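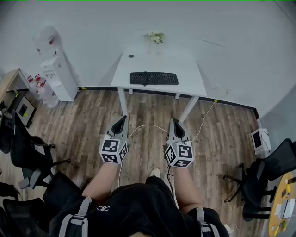 Brilley 2 gallery: keyboard on a desk

Posted by Zorica Vlachou, Kovura, September 17, 2025

Brilley is the software we use at Kovura to turn recordings from hand-held grippers into arm trajectories. It takes head camera video, tool camera video and jaw readings, works out where each tool was, and writes a file that the planner can use. The gallery follows the keyboard task through the software. The notes are mostly for people who already run Brilley and are moving to version 2, so some of the names will only make sense if you have used the older one.

The work was done at our Usonholm site. Yesenia Huamán wrote the tracking and timing code. I wrote the planner side and most of Arango, the viewer.

Tool pose

Each tool carries a cube with square markers on its faces. The head camera looks down at both cubes, and Brilley solves for the pose of the whole cube from whichever faces it can read. Version 1 solved each face separately and then averaged. That gave small jumps when a face turned out of sight, and the jumps went straight into the wrist joints of the arm. Version 2 does one solve over all visible corners, with the cube shape fixed.

If you printed your own markers, run the cube calibration again before you upgrade. The old calibration files load without an error but the face offsets are stored in a different order.

When only one face is readable and it is close to flat toward the camera, two poses fit almost equally well. Brilley keeps both for a short while and picks the one that agrees with the motion before and after. The choice is written to the log as "flip resolved". A long run of these in one recording usually means the light is poor or the marker sheet has lifted at a corner.

Left and right

The tool IDs come from the markers, so crossing hands does not swap them. If a recording shows left and right swapped anyway, check that the two cubes have not been mounted on the wrong tools. We have done this ourselves.

Timing

The head camera and the tool cameras run on separate clocks. Brilley lines them up by comparing the head camera's track of each cube with the motion seen by the camera on that tool. There is no clap or flash at the start anymore. The recording does need some movement in it. If someone stands still for most of the clip, the match is weak and the clip is marked for review.

The offset is now allowed to drift over the length of a recording. It was a single number in version 1, fine for short clips and poor for long ones.

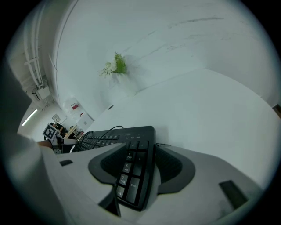
Tool camera: keyboard held at a steep tilt, number pad end in the gripper, cable looping over the keys.

What the tool camera adds

The head camera gives position in the room. It says little about how an object sits in the jaws, and for a keyboard that matters a lot. A long flat object held at one end can rotate in the grip while the cube hardly moves. Brilley fits a plane to the object in the tool view and tracks the angle between that plane and the tool. The planner gets this as a separate channel called grip_tilt.

We first tried to get the same angle from the printed legends on the keys. They give good corners up close, but the far rows shrink to a dense strip and the fit went wrong often enough that we dropped it. The current version uses the outline of the board and treats the legends as extra points when they are sharp.

The lens on the tool camera is very wide, and straight walls and desk edges come out curved. All fitting is done after undistortion. Arango shows the raw view by default and you can switch with the lens button. Please use the raw view when you report a problem, so we see the same pixels the software was given.

Cables

The keyboard cable was the hardest part of this task for the perception code. It lies across the keys, it crosses the outline, and it moves after everything else has stopped. Version 1 would sometimes take the loop as part of the board and report a keyboard much taller than it was. Version 2 has a thin object mask that runs before the outline step. Anything long, narrow and bending is left out of the plane fit.

The mask is kept in the output file, because the planner needs it too. We do not model the cable as a rope. The planner treats the masked area, plus a margin, as space to move through slowly. It is a crude rule and it makes the arm look a little cautious near the desk edge. Lower cable_margin if you are working with objects that have no cable.

From hand to arm

A person can turn a wrist in ways our arms can't. After tracking, Brilley checks every trajectory against the arm model and looks for points that are out of reach, too fast, or too close to the other arm. It then tries to fix them, first by shifting the base of the arm, then by stretching the timing. It never changes the path of the tool relative to the object while the jaws are closed.

We ran the full pipeline over a set of almost 3,000 recordings from 9 desk tasks. The first pass rejected 744 of them. Most of the rejected ones failed on reach, with the tool turned back toward the person's body. Letting the solver shift the base for each recording brought a good share of these back. What remained went to Yesenia, who went through them in Arango and sorted them by hand – the labels she made are now the test set for the reject step.

Reject reasons are now plain words in the output. You will see "reach", "speed", "arm distance" or "tracking" in place of the old number codes. The scripts folder has a converter for old reports.

Arango

Arango opens a recording with the head view on the left, the tool views on the right, and the planned arm motion underneath. Dragging the time bar moves all of them together. Changes since the last gallery:

Marker faces used in the solve are drawn with a solid border, faces that were seen but not used with a dotted one.
The jaw opening is plotted under each tool view.
You can mark a stretch of time and send just that part back through the planner.
Notes are saved with the recording and no longer in your home folder.

Background people and furniture in the tool views do not matter to the tracking, but a marker on something other than the cubes can. Add the ID to the ignore list in the site settings if you have markers on walls or carts. The list was empty by default and it still is.

Known problems

Setting the keyboard down flat is still worse than picking it up. In the last part of the motion the board is nearly parallel to the desk, its edges are hard to separate from its own shadow, and grip_tilt gets noisy. We hold the last good value for a moment and then let go of it. A better fix is planned.

White objects on a white desk give a weak outline. There is a contrast setting in the perception file, and raising it helps with plates and paper and hurts with glass.

The drift estimate can run away if a recording is paused and restarted in the same file. Split the file at the pause.

Getting version 2

Kovura sites can pull it from the usual place, under the tag brilley-2. Sites still on the version from April need to update Arango at the same time, as the older viewer cannot open the new files. Questions about tracking and timing go to Yesenia, questions about the planner or the viewer to me.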